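Two arms, one tray: how do we stop them fighting each other?

Posted by Hammad Mengal, Tuesday, October 22, 2024
Filed under: Clubs and school projects

Hello all! I help run the after-school robotics club in Clurkadstead and we've entered the household round at Flestby for the first time. The task we picked is moving a big white tray with two arms, one gripper on each side, without tipping it. The students drive the arms by hand to record the moves, then we train on the recordings and let it have a go on its own. We've got 78 good runs so far and the club is completely hooked (we had to turn the lights off to get them to go home last week).

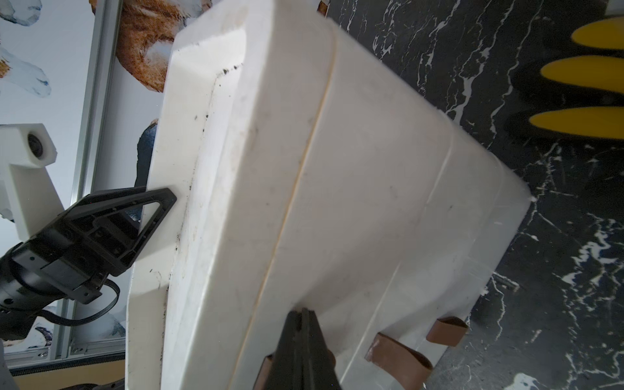 The trouble starts the moment both grippers have closed. One arm lifts a touch sooner than the other, the tray twists, and then the slow arm tries to catch up and makes the twist worse. When a student is driving it's fine, I think because they see it going and ease off. On its own it manages the reach nicely nearly every time, and then it all goes wrong in the first bit of the lift.

Things we've tried: going slower, which helps a little. Squeezing harder, which doesn't. Moving the right arm's grip further along, which was one of the younger students' ideas and did more than anything I came up with. 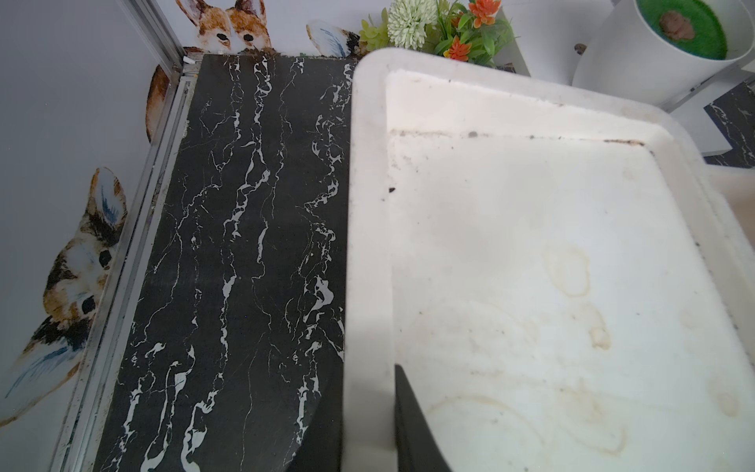

My other question is about where to hold on. The club is split between pinching the flat base and going over the rim, and we've had some very lively arguments about it. I'm on the rim side. With one finger down inside the basin and the other outside, the rim sits between them and has less chance to slide sideways. The tray is an old one with a line of grime along the inner edge and brownish stains across the bottom, so I also wonder whether the muck costs us some grip, or whether I'm just looking for excuses. Any thoughts very welcome!

Flallix

clean the tray first. dust on plastic is slippy. we put rubber on our fingers and it was loads better

Paterson

What a great task to pick for a first year! We did a two-handed lift with our sixth formers and met exactly the same twist.

I'd leave the grip alone for now and look at the recordings. Ask your drivers to pause for a beat once both grippers are shut, then start the lift together — we had them say "up" out loud. If half your runs have the left arm going first and half have the right, the robot has learned that either is fine, and it can't tell which one it's meant to be doing. We threw out 30 of ours and recorded them again with the pause, and the lift settled down a lot.

Also vary where the tray starts. Ours was always on the same spot and the arms got thrown by a shift of a finger's width.

On the rim question I'm with you. Do give it a wipe as Flallix says, but I doubt the dirt is the main thing.

Can you post one that shows the whole setup? I'd like to see how far apart the arms are mounted.

Hammad Mengal

Thank you both! The "up" idea is brilliant and I know exactly who will shout it the loudest. Paterson, both arms are fixed along the front rail.

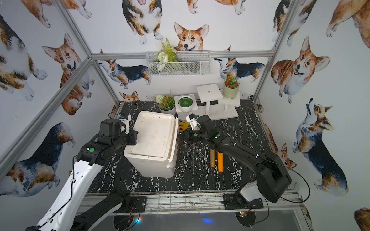 The full cell, with an arm on each side of the white box and corgis on all the walls.

We're going to record a fresh batch with the pause on our next club night, and start from a few different spots while we're at it. Does it matter if it's always the same student driving? I've got two who are far smoother than the rest, but everybody wants a turn.

Paterson

Let them all have a turn, as long as they all do the pause. Ours got better with a mix of drivers. Good luck at Flestby, and please come back and tell us how it went!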